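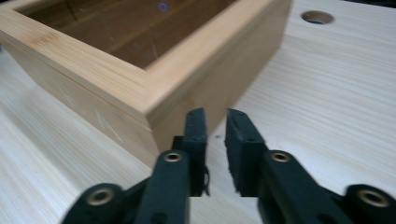
Caja de madera clara, abierta, sobre la mesa.

# Kultico: textos sobre danza y artes escénicas

Kultico reúne 367 reseñas, entrevistas y programas de mano en español, transcritos por Anwara Seneviratne con más paciencia que presupuesto. Hay piezas de sala grande y solos vistos por unas 34 personas, incluida la madre del bailarín.

## Contenido

- `resenas/`: un archivo por función
- `entrevistas/`: respuestas íntegras, divagaciones incluidas
- `programas/`: con las erratas originales – algunas mejoran la obra

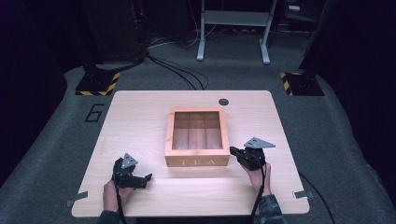

Los programas del festival de Pallumthorpe van aparte, porque cambiaron de título tres veces en la misma temporada. La columna `titulo` recoge el último; los demás están en `notas`.

## Limitaciones

Abunda la danza contemporánea y escasea el flamenco. El adjetivo «visceral» aparece sin control. No recomendamos usar el corpus para medir entusiasmo: ciertos críticos no lo conocen.

## Correcciones

Se revisan los miércoles por la tarde.

Buscar en el repositorio Ir

Relacionados
Rarilano: carteles de teatro
Tan: glosario de escena
Actas de Pallumthorpe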